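Shop notebook, Drakos build (pair of hand-held grippers, left and right)
November 4, 2025
Entered by: Nadine Tarawneh

Carrying over from the October pages. Both bodies are printed and closed up. The right one was opened again this morning to move the cable exit, which had been rubbing on the housing screw. I filed the slot and added a strain relief from the Stutport box. Left one untouched.

Jaw spring: swapped the stiff one for the softer one on both. Full travel on the trigger is 90 mm at the jaw tips with the new stops. The old stops are in the bag marked Skurkow, don't throw them out, we may go back.

Pads: kept the thick ones. The edges are holding with contact cement so far. If one lifts, clean off all the old glue before putting new on.

Markers: reprinted on matte stock. The glossy set washed out under the ceiling lights and tracking dropped whenever the wrist turned over. Check that the faces are square to the body before gluing. I got one crooked and had to redo it.

Task for the day was soft goods on the marble-patterned table. Yellow knit, pick up by an edge, fold, put down.
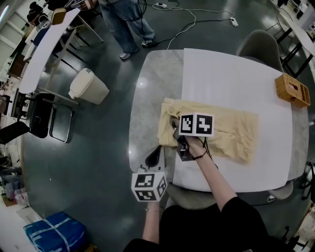
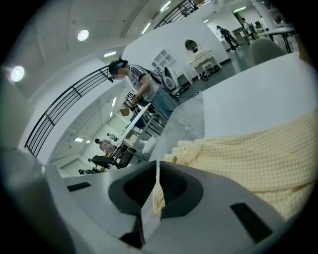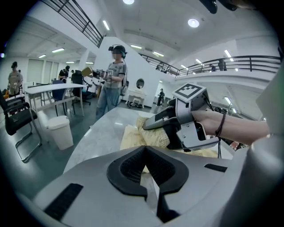 Notes on the soft goods work.

Picking up an edge is fine if the jaws come in low and nearly flat. Coming straight down, the tips push the knit away and bunch it. Same complaint as with the old pads, so I don't think it is a pad problem. Might try a thinner lip on the lower tip. I have a drawing started in the Drakos folder, file name lip_2.

The knit catches on the screw head inside the left jaw. Countersink it or cover it with tape. Tape for now.

Cable is too short for a full reach across the table. It pulls at the wrist before the elbow is straight. Need 100 cm more on each side, and a clip on the sleeve or forearm so it doesn't drag over the work.

Weight: right unit with marker and cable is 900 g on the kitchen scale. Too much for a long session. My thumb was sore by lunch. The easiest place to lose some is the rear shell, which was printed with far more infill than it needs. Reprint at a lower setting and weigh again before touching anything else.

Logging: the Drirnico script stopped once with the clock error. Restarted it, no loss except the take that was running. Write down the time if it does it again, I didn't.

To do
- reprint rear shell, right side first
- longer cables, order connectors
- countersink inner screw, left jaw
- sketch for thinner lip, get someone to look at it before printing
- put the hex keys back in the drawer, the small one is missing again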